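Print this page | E-mail this to a friend

We use cookies to remember your settings. OK / Manage preferences

# Cleruvel: cups, straws and other small tabletop stuff

Hi! I'm Nusrat Rathnayake, and I put this set together because I kept needing pictures of ordinary drinkware and could only find the fancy studio kind. Cleruvel has 4000 pictures in it, all of everyday things on a table (cups mostly, then straws, spoons and a few bowls I like too much to leave out).

## What you get

- `cups/` — anything you drink from, with or without a straw
- `spoons/` and `bowls/` — exactly what they sound like
- `labels.csv` — one row per picture, with object, color and what's inside it
- `notes.txt` — my rambling, read it if a label looks weird

I went through the labels 2 times. On the second pass I fixed 37 rows, nearly all of them pink things I'd called orange (salmon is a hard color, okay?). If you still have the February download, please grab the new one!

## How I label

Color goes by the outside of the object unless the outside is hidden. A straw gets its own entry even when it's standing in a cup, so one picture can have two rows. Shadows don't get a label. Paper on the table goes under `surface`, and I lumped brown and taupe together — sorry, purists.

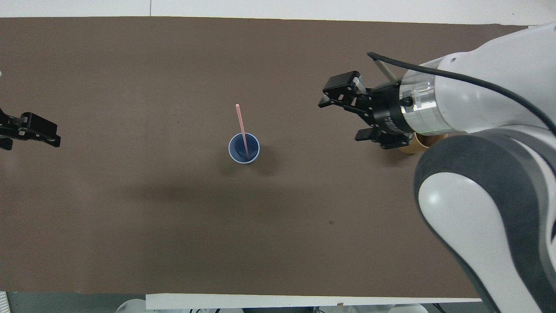 **Category: cups / with straw**

A small blue cup with a pink straw, on the brown paper. It goes in as `cup, blue` plus `straw, pink`, and the `surface` column says `brown`. The inside of the cup is a darker navy, but I only use "navy" in the notes column.

## Still to do

Bowls need another 6 subfolders, and I want to split short straws from long ones. Found a mistake? Send me the row number and I'll fix it.

Sign up for our newsletter | Print | E-mail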